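Towel folding

Towel folding is the household task of reducing a washed cloth to a regular flat or rolled shape so that it may be stored, carried or offered for use. It forms the last stage of laundering, after drying and airing, and is commonly treated together with the sorting of small cloths into baskets and the laying aside of blankets.
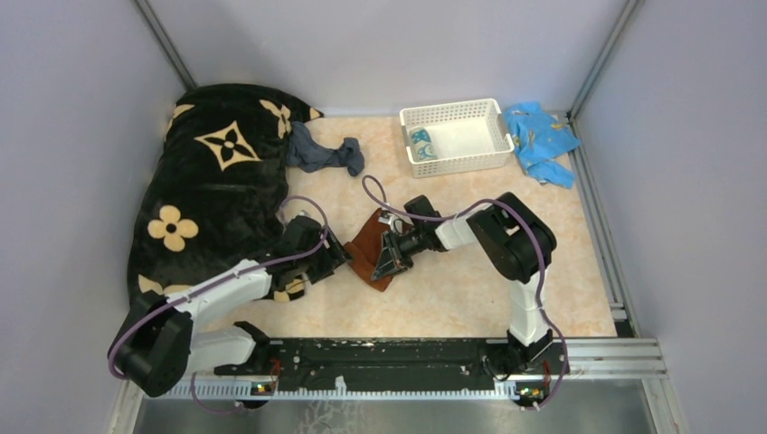
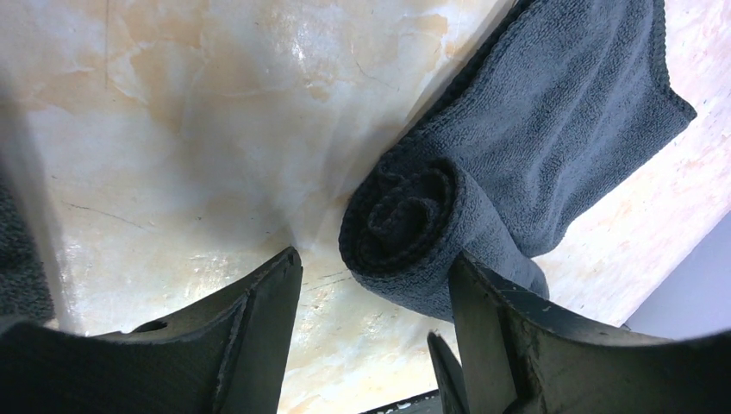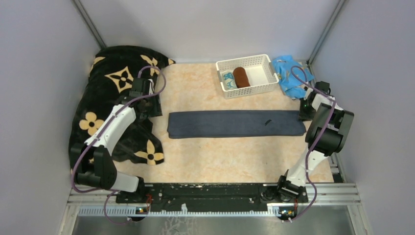
Small cloths, a basket and a printed blanket on a marbled mat.

Mayuree Yimyam

Terms

A cloth is said to be "open" when it lies unfolded, "halved" when it has been folded once, and "banded" when it has been brought to a long, narrow rectangle. The dark navy towel in the third picture is banded, and lies crosswise in the middle of the mat. A banded cloth may be left as it is, folded again to make a square, or rolled from one end. A cloth which has been gathered up without any order is called "dropped". The rust-coloured cloth in the first picture is close to this state.

The word "band" in this sense is recorded in the household teaching of Raltbridge, where it was used for tea towels before it was applied to bath linen. In Brorklow the same fold is known as a "long fold". Older printed guides use both terms, sometimes on the same page.

Flat folding

In flat folding the towel is spread on a level surface with its hems square to the edge of the table. The two long sides are brought together and the fold is smoothed outwards from the middle. If the towel is to hang from a rail, no further fold is needed. For shelf storage the band is folded in half across its length, and then once more if the shelf is shallow.

Thick towels are usually given fewer folds than thin ones. A pile of thick cloths folded too many times leans to one side, and the upper cloths slide off when one is drawn from the middle. Kołodziej recommends that no stack of hand towels should rise above 45 centimetres, and that the folded edge should face the front of the cupboard.

Hems present some difficulty. The hem of a towel often shrinks more than the body of the cloth, so that the ends draw in and the sides will not meet evenly. The common remedy is to pull the hem gently between both hands while the cloth is still slightly damp. Once the towel is fully dry the effect of pulling is small.

Rolling

Rolling begins from a banded cloth. One end is turned over tightly on itself and the turn is continued along the length, with the palms kept flat and an even pressure on both sides. A partly rolled towel shows the method clearly: in the second picture the layers of dark grey cloth can be seen wound in a spiral at one end, while the rest of the length still lies flat.

The first turn decides the quality of the roll. If it is slack, the centre remains hollow and the finished roll may be crushed by those placed on it. If it is set at an angle, the roll travels sideways as it is made and one end comes out pointed. A roll that has travelled is generally undone completely, as it cannot be straightened by pushing on the ends.

Microfibre cloths roll well. Their short pile grips itself, and a small roll will often hold without being tied or tucked. Cotton terry is bulkier and tends to open, for which reason the outer end is sometimes folded to a point and pushed into the roll. Linen holds a crease but not a roll, and is nearly always stored flat.

Surfaces

A folding surface should be level, clean and large enough for the open cloth. A mat is often laid over a hard table top, both to protect the table and to prevent small objects from sliding. Pale mats with a marbled pattern, such as the one illustrated, are widely sold for kitchen and craft use. Dark cloths show clearly against them, although pale lint may not.

Very smooth surfaces allow the cloth to slip during rolling. Rough or padded surfaces hold the cloth in place but make it harder to smooth the fold. The Kunham method, taught in evening classes at Kunham from the founding of the school, requires the surface to be wiped and dried before each load and again after any dark load.

Baskets

Small folded and rolled cloths are frequently kept in open baskets. Plastic baskets with perforated sides, like the white one at the back of the mat in the first and third pictures, admit air and allow the contents to be seen from the side. Rolls are placed on end in a deep basket and on their sides in a shallow one. Cloths of one kind are kept together - face cloths, dusters and kitchen cloths should not share a basket.

Baskets in domestic use are also put to other purposes, and cups and other small articles are often found in them. Household manuals advise that these be taken out before clean cloths are put in.

Blankets

Plush blankets are not folded by the same method as towels. The pile holds air, and a blanket pressed into a tight square soon opens again. The usual practice is to fold the blanket in thirds along its length, press out the air with the forearm and then fold it loosely towards the middle. Where the blanket carries a large printed design, such as flowers or stars, some households fold it so that one motif lies uppermost.

Blankets are generally left until last. They take up much of the table, and a heaped blanket sheds fibres on nearby cloths.

Teaching

The principal modern account is that of Waldemar Kołodziej, whose manual of household linen lists 821 articles by type, cloth and fold. It gives 15 folds for towels, of which only 2 are recommended for daily use, the band and the plain roll. The Yimyam school course follows the same order but teaches rolling first.

See also

Airing cupboard
Household linen
Tea towel
Terry cloth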